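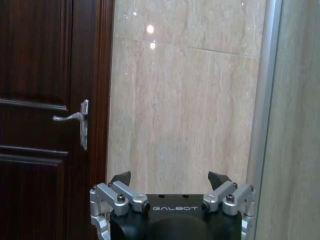
Apinya Rattanakul says she had given up on the film ever getting a proper premiere, and she laughs as she says it, curled up in an armchair with her second coffee of the morning. Hemmin, her first feature as a director, opens in May, and the cast saw it last night at a packed screening that ran well past midnight (there were speeches, so many speeches!).

"I sat in the back row and watched people's shoulders," she tells me. "If the shoulders shake, they're laughing or crying, and either one is fine with me."

The story follows two sisters who inherit a ferry and can't agree on what to do with it. She wrote 80 pages in one rainy month, then threw most of them out when Yupin Srithong came in to read for the older sister.

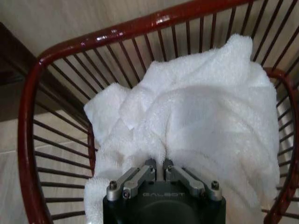
A white towel in a round wire basket.

"Yupin played her so much quieter than I'd written her," Rattanakul says. "I went home and started cutting lines. My producers at Urnus were very patient, bless them."

Money was tight all the way through, and a crowd scene that called for 1,000 extras was shot with cousins, neighbors and a school band.

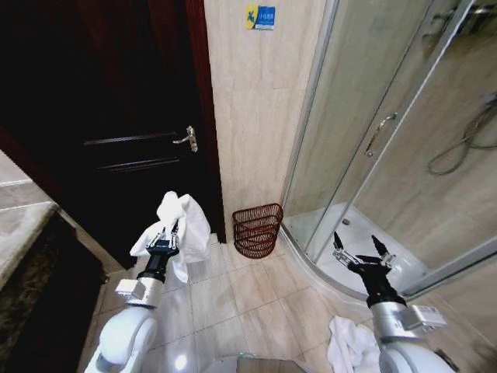 By Yupin Srithong's biggest fan and your film writer
Film Desk, Fiviser

So what comes next? She has a comedy half written, called Muvatgate, and she'd love to talk about it all day, but her phone keeps buzzing and her mother wants to know about tickets.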